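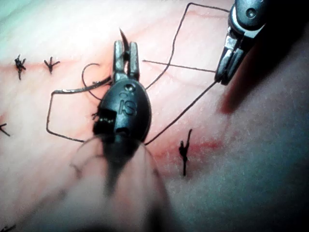
From: Perla Huerta
To: Plaltora household list
Subject: Re: Limescale on taps, citric acid strength

Soledad Barrera wrote:

> I have been using the citric acid recipe from the list notes on the kitchen
> tap and the shower screen. The tap comes up well. The screen still has a
> grey haze near the bottom, even after a second go. Should I make it
> stronger, or leave it on for longer? I also have half a bottle of Sistden
> descaler and wondered about adding a splash.
>
> Soledad

Soledad,

Leave it on for longer. The recipe in the notes is 100 g of citric acid in 2 litres of warm water, and that is strong enough for ordinary scale. I tried 200 g in the same volume on my own screen in December and saw no difference, apart from a white crust round the spray nozzle that took a while to clear.

The trouble with a screen is that the liquid runs off before it has done anything. Lay sheets of kitchen paper flat against the glass, spray until they cling, and respray when the edges start to lift. An hour is usually enough. Then peel the paper off, wipe down with a soft cloth and rinse well. Keep it off marble and any other limestone — acid etches the surface and the mark will not polish out with a cloth.

Do not add the Sistden. I don't know what is in it, and the label on mine says to use it on its own. The same goes for anything with bleach, which gives off chlorine gas when it meets acid. If you have used a bleach spray in the shower, rinse thoroughly and leave the citric acid for another day.
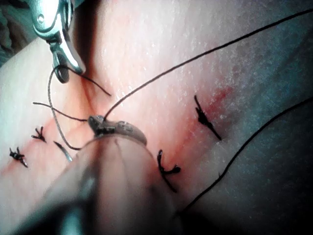

Can the mixed solution be kept? Up to a month in a closed, labelled bottle, but throw it out as soon as you see threads or cloudy patches in it.

If the haze is still there after the paper treatment, it may not be scale. Soap film looks much the same when dry. Put a drop of washing-up liquid on a damp cloth and rub one small patch. If that patch clears, wash the whole screen that way first and use the acid afterwards on whatever remains. Glass that looks hazy after both is probably etched, and no cleaner will put that right.

On supplies: I buy the Tapia granules in the plain tub. The Skakus ones are finer and dissolve faster, but they cake once opened unless the lid is very tight. Either will do.

I will change the entry in the notes to mention the paper. It only says "spray and wait" at present, and that is not much help on anything upright.

Perla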